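Velar desk mat, brown
Made by Clivine, Fledilcombe

Product details

The Velar is a single-piece mat for desks and worktops. It protects the surface beneath from scratches, pen marks and cup rings, and gives an even base for writing or light assembly work. The finish is matt and does not throw back glare from overhead lighting.

Size: 80 cm wide. Depth is cut to order.
Thickness: 4 mm
Heat limit: 80 °C at the surface
Backing: non-slip, no adhesive
Colours: brown, slate, bottle green
Pack: one mat, rolled in a card tube

Fitting

Unroll the mat on a clean, dry surface and leave it flat for 9 hours at room temperature. The long edges may stay slightly wavy after this time. If so, roll the mat lightly the opposite way and lay it flat again. Do not use an iron or hot air gun.

Keep power leads behind the mat. A lead trapped underneath will leave a ridge, and the ridge may be permanent. 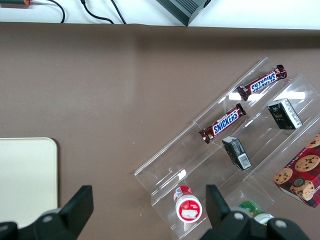

Velar in brown, with cables along the back edge.

Trimming

The mat can be cut with a sharp knife and a steel rule. Mark the underside, score twice, then cut through on the third pass. Scissors leave a ragged edge. Trimmed mats cannot be returned.

Cleaning

Wipe with a damp cloth and a little washing-up liquid. Ink should be removed the same day. White spirit, acetone and bleach will dull the surface and are not covered by the guarantee.

Ordering

Mats are stocked in Fledilcombe and sent out from 4 pm on working days. Orders of 200 or more are made in one batch so that the colour matches throughout; please allow until the end of February for batches now being booked. The Lazarević edge strip, for desks with a rounded front, is sold separately and fits all Velar mats made to the current thickness.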